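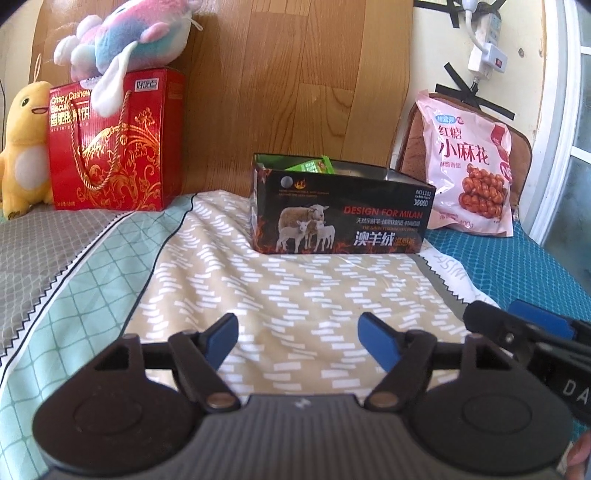

쇼핑몰 도메인 변경 후 예전 주소가 계속 검색에 나오고 새 주소는 색인이 안 됩니다

커뮤니티 도움말 > 사이트 운영 > 검색 노출과 색인
작성일 2023년 8월 11일
태그: 도메인 이전, 301 리디렉션, 사이트맵, canonical

Ayantu Workneh

작은 온라인 문구점을 혼자 운영하고 있습니다. 원래는 Flunden이라는 이름으로 영업하다가 상호를 Sunholm으로 바꾸면서 도메인도 같이 옮겼습니다. 도메인을 바꾼 것은 지난 2월입니다. 쇼핑몰 솔루션은 그대로이고 호스팅만 Westmont로 이전했습니다. 상품은 299개이고 그 외에 카테고리 페이지와 공지, 사용 후기 게시판이 있습니다.

문제는 이렇습니다. 브랜드 이름으로 검색하면 새 도메인 첫 화면은 잘 나옵니다. 그런데 상품명으로 검색하면 아직도 예전 도메인의 상품 페이지가 나오고, 클릭하면 새 도메인의 첫 화면으로 넘어갑니다. 손님 입장에서는 찾던 상품이 없으니 바로 나가 버리는 것 같습니다. 문의 게시판에도 "그 상품 단종됐나요"라는 글이 가끔 올라옵니다. 단종된 적 없는 상품인데요.

지금까지 한 일을 적어 보겠습니다.

호스팅 관리 화면에 있는 '도메인 연결' 메뉴에서 예전 도메인을 새 도메인으로 넘기도록 설정했습니다. 서치 콘솔에 새 도메인을 등록하고 소유권 확인을 마쳤습니다. 사이트맵도 제출했고 상태는 '성공'으로 나옵니다. SEO 플러그인은 Namboodiri를 쓰는데, 새로 설치한 것은 아니고 예전 사이트에서 설정 파일을 내보내서 그대로 불러왔습니다.

서치 콘솔의 페이지 보고서를 보면 색인되지 않은 페이지가 훨씬 많습니다. 사유는 대부분 '적절한 표준 태그가 포함된 대체 페이지'라고 되어 있고 '크롤링됨 - 현재 색인이 생성되지 않음'도 있습니다. 목록을 내려받아 보니 딱 1000줄에서 끊겨 있어서 전체를 본 것인지도 모르겠습니다. 상품이 299개밖에 안 되는데 왜 이렇게 주소가 많은지도 이해가 안 됩니다.

주변에서는 그냥 기다리면 된다고 하는 분도 있고, 예전 도메인을 아예 해지하면 검색에서 빠진다고 하는 분도 있습니다. 예전 도메인은 조금 있으면 갱신일이 돌아와서 결정을 해야 합니다. 업체에 맡기는 것도 알아봤는데 상위 노출 이야기만 하고 제 질문에는 답을 안 해 주더군요. 제가 직접 고칠 수 있는 일인지, 고친다면 무엇부터 봐야 하는지 알고 싶습니다. 코드는 잘 모르지만 설명이 있으면 따라 할 수는 있습니다.

모퉁이창고

저도 도메인 바꿔 봤는데 원래 시간이 걸립니다. 저는 그냥 뒀더니 어느 날 다 바뀌어 있었어요. 사이트맵 다시 제출하시고 서치 콘솔에서 상품 주소 하나씩 넣고 색인 요청 누르세요. 하루에 누를 수 있는 횟수가 정해져 있어서 며칠 걸립니다. 그리고 예전 도메인은 저는 갱신 안 했습니다. 돈 아까워서요.

덧붙임: 밑에 답변 보니까 해지하면 안 된다고 하네요. 저는 상품이 몇 개 없어서 티가 안 났던 것 같습니다. 그 부분은 밑의 분 말씀을 따르세요.

느린서버

글에 적으신 내용만으로도 의심되는 곳이 두 군데 있습니다. 기다려서 풀리는 종류는 아닌 것 같고, 둘 다 직접 고치실 수 있습니다. 순서대로 적겠습니다.

먼저 예전 도메인은 해지하지 마세요. 검색 결과에 예전 주소가 아직 남아 있고, 다른 블로그나 카페에서 예전 상품 주소로 걸어 둔 링크도 있을 겁니다. 도메인이 없어지면 그 링크들은 전부 끊깁니다. 더 나쁜 경우에는 다른 사람이 그 도메인을 사서 엉뚱한 사이트를 올립니다. 최소한 1년은 유지하라는 것이 일반적인 권고이고, 저라면 갱신 비용이 부담되지 않는 한 계속 가지고 있겠습니다.

첫 번째로 볼 것은 리디렉션입니다.

예전 상품 페이지를 클릭했는데 새 도메인의 첫 화면으로 간다고 하셨습니다. 예전 사이트의 모든 주소가 첫 화면 하나로 몰리고 있다는 뜻입니다. 호스팅 업체의 '도메인 연결' 메뉴는 대개 이렇게 동작합니다. 예전 A 상품 주소는 새 A 상품 주소로, 예전 B 카테고리는 새 B 카테고리로 가야 검색엔진이 두 페이지를 같은 것으로 이어서 봅니다. 관련 없는 첫 화면으로 보내면 검색엔진은 이를 이전으로 보지 않고 페이지가 없어진 것(소프트 404)으로 처리할 수 있습니다.

쇼핑몰 솔루션을 그대로 쓰신다고 했으니 도메인 뒤쪽의 경로는 같을 가능성이 높습니다. 경로가 같다면 규칙 하나로 끝납니다. 예전 도메인이 아파치 서버에 연결되어 있다면 .htaccess 파일에 다음을 넣습니다. 도메인은 본인 것으로 바꾸세요.

RewriteEngine On
RewriteCond %{HTTP_HOST} ^(www\.)?예전도메인$ [NC]
RewriteRule ^(.*)$ https://새도메인/$1 [R=301,L]

마지막 줄의 $1이 원래 경로를 그대로 붙여 주는 부분입니다. 지금은 이 부분 없이 첫 화면으로만 보내고 있는 상태라고 보시면 됩니다. 파일을 고치기 전에 원본을 꼭 복사해 두세요. 글자 하나만 틀려도 사이트 전체가 500 오류를 냅니다. 그리고 '도메인 연결' 메뉴의 설정이 켜져 있으면 .htaccess까지 오지도 않고 앞에서 넘어가 버리니 그것은 꺼야 합니다. 메뉴에 '경로 유지' 같은 선택 항목이 있으면 그걸 체크하는 것으로 끝날 수도 있습니다. Westmont 고객센터에 "예전 도메인의 하위 경로까지 유지해서 301로 넘기고 싶다"고 그대로 적어 보내시면 담당자가 알아들을 겁니다.

302가 아니라 301인지도 확인하세요. 브라우저에서 F12를 눌러 개발자 도구를 열고 네트워크 탭에서 '로그 보존'을 켠 다음 예전 상품 주소를 입력하면 맨 윗줄에 숫자가 나옵니다. 예전 주소에서 http, https, www를 거치며 여러 번 넘어가는 경우도 많은데, 가능하면 한 번에 최종 주소로 가게 하는 편이 좋습니다. 크롤러는 몇 단계쯤은 따라가지만 단계가 늘어날수록 어디서 잘못됐는지 찾기가 어려워집니다.

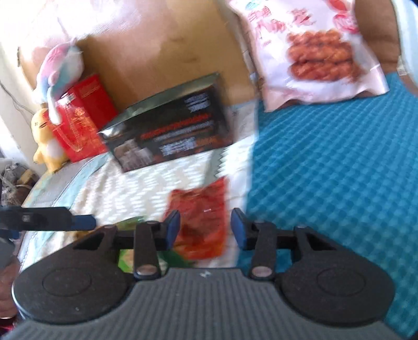
두 번째는 표준 태그, 그러니까 canonical입니다. 저는 이쪽이 더 큰 원인이 아닐까 합니다.

Namboodiri 설정을 예전 사이트에서 내보내서 그대로 불러왔다고 하셨지요. 이런 플러그인의 설정 파일에는 보통 사이트 기본 주소가 들어 있습니다. 그게 예전 도메인으로 남아 있으면 새 사이트의 모든 상품 페이지가 "내 원본은 예전 도메인에 있는 이 주소입니다"라고 말하고 있는 셈이 됩니다. 그런데 예전 도메인은 새 도메인 첫 화면으로 넘기고 있으니 검색엔진이 받는 신호가 서로 어긋납니다. 색인 제외 사유가 '적절한 표준 태그가 포함된 대체 페이지'라고 나온 것과도 맞습니다.

확인은 쉽습니다. 새 사이트에서 아무 상품이나 하나 열고 마우스 오른쪽 버튼으로 페이지 소스 보기를 누른 뒤 canonical이라는 단어를 찾으세요. 같은 줄의 href 뒤에 나오는 주소가 새 도메인이어야 합니다. 예전 도메인이면 플러그인 설정에서 기본 주소를 찾아 바꾸고 캐시를 비운 다음 다시 소스를 보세요. 캐시를 안 비우고 안 바뀌었다고 당황하시는 분들이 많습니다. 상품 하나만 보지 마시고 카테고리와 게시판도 하나씩 열어 보세요. 템플릿이 서로 달라서 한쪽만 바뀌는 일이 있습니다.

canonical이 두 번 나오면 그것도 문제입니다. 솔루션에서 기본으로 하나 넣고 플러그인이 또 하나 넣는 경우인데, 둘 중 하나는 꺼야 합니다. 저라면 플러그인 쪽만 남기겠습니다.

같은 이유로 다음 항목도 봐 주세요.

사이트맵 안의 주소. 제출 상태가 '성공'이라는 것은 파일을 읽었다는 뜻이고, 그 안의 주소가 맞다는 뜻은 아닙니다. 브라우저에서 사이트맵을 직접 열어서 새 도메인으로 적혀 있는지 보세요.
robots.txt에 적힌 사이트맵 위치.
메뉴, 하단 링크, 상품 설명 본문에 손으로 넣은 링크.
공유할 때 쓰이는 og:url 값.

주소가 왜 그렇게 많은지도 물어보셨는데, 쇼핑몰에서는 흔한 일입니다. 카테고리에서 가격순이나 신상품순으로 정렬하거나 색상 필터를 누르면 주소 뒤에 물음표와 함께 값이 붙고, 크롤러에게는 그것이 전부 다른 주소입니다. 상품 하나가 카테고리 3개에 들어 있으면 경로가 3개 생기는 솔루션도 있습니다. 이런 주소들이 '대체 페이지'로 빠지는 것은 정상입니다. 그러니 색인 안 된 페이지의 총수는 너무 신경 쓰지 마시고, 사이트맵에 있는 정식 상품 주소가 색인되었는지만 보세요. 페이지 보고서 위쪽의 필터에서 '제출된 모든 페이지'를 고르면 그것만 나옵니다. 1000줄에서 끊긴 것은 내보내기의 한도이고 목록이 거기서 끝난 것은 아닙니다. 제출된 페이지만 고르면 한도 안에 들어올 겁니다.

두 가지를 고친 다음에 할 일이 하나 더 있습니다. 서치 콘솔에서 예전 도메인 속성의 설정에 들어가면 '주소 변경' 도구가 있습니다. 새 도메인만 등록하셨다고 적혀 있는데, 예전 도메인도 같은 계정에 소유자로 등록되어 있어야 이 도구를 쓸 수 있습니다. 예전 도메인은 이미 리디렉션되고 있어서 HTML 파일 방식의 소유권 확인은 까다로우니 DNS에 TXT 레코드를 넣는 방식으로 하세요. 도구를 실행하면 첫 화면의 301부터 검사합니다. 리디렉션을 고치기 전에 누르는 것은 의미가 없습니다.

색인 요청은 전부 누르실 필요가 없습니다. 잘 팔리는 상품 5개 정도만 골라서 요청하고, 그 상품들이 어떻게 바뀌는지 지켜보면서 나머지는 크롤러에게 맡기세요. 위에서 하나씩 다 넣으라고 하셨는데 299개를 손으로 누르는 것은 시간 낭비라고 봅니다.

업체 이야기도 하셨으니 한마디 적습니다. 지금 상태에서 키워드 작업이나 링크 작업을 의뢰하는 것은 권하지 않습니다. 외부 링크를 아무리 걸어도 canonical이 딴 데를 가리키고 있으면 효과를 볼 수가 없고, 나중에 그 링크를 정리하느라 또 돈이 듭니다. 굳이 맡기신다면 '도메인 이전 점검'만 따로 견적을 받아 보세요.

Ayantu Workneh

댓글로 달려다가 길어져서 여기에 적습니다. 느린서버 님, 감사합니다.

상품 페이지 소스를 열어 보니 말씀대로 canonical이 예전 도메인이었습니다. Namboodiri 설정의 '일반' 탭이 아니라 '고급' 탭 아래쪽에 기본 주소 칸이 따로 있어서 그동안 못 봤습니다. 새 도메인으로 바꾸고 캐시를 비웠더니 상품과 카테고리는 바뀌었습니다. 후기 게시판은 canonical이 두 번 나와서 솔루션 쪽 것을 껐습니다. 사이트맵은 열어 보니 상품은 새 도메인인데 공지 게시판만 예전 도메인이어서 다시 생성했습니다.

리디렉션은 '도메인 연결' 메뉴에 경로 유지 항목이 없어서 Westmont에 문의를 넣었습니다. 그쪽에서 그 메뉴를 끄고 서버에서 규칙을 넣어 주겠다고 답이 왔습니다. 규칙이 적용되면 주소 변경 도구를 써 보겠습니다. 예전 도메인은 갱신했습니다.

한 가지만 더 여쭙겠습니다. 이름을 바꾸면서 카테고리 두 개를 합쳤습니다. '메모지'와 '점착메모'를 '메모'로 합친 것인데, 이 두 카테고리는 새 사이트에 같은 경로가 없습니다. 규칙 하나로 넘기면 404가 나올 것 같은데 따로 적어야 하나요?

느린서버

네, 따로 적으셔야 합니다. 예외가 되는 주소는 전체 규칙보다 위에 써야 먼저 적용됩니다. 두 카테고리를 각각 새 '메모' 카테고리로 보내는 줄을 하나씩 만들어서 Westmont에 같이 전달하세요. 카테고리 안의 상품 주소에 카테고리 이름이 들어가는 구조라면 상품들도 영향을 받으니 예전 상품 주소를 하나 붙여서 보내시면 그쪽에서 판단할 수 있습니다. 새 사이트에 아예 없는 상품은 억지로 다른 데로 보내지 말고 404나 410으로 두시면 됩니다.

적용된 뒤에 예전 주소 몇 개를 직접 눌러 보시고, 이상한 곳으로 가는 게 있으면 그 주소를 여기에 올려 주세요.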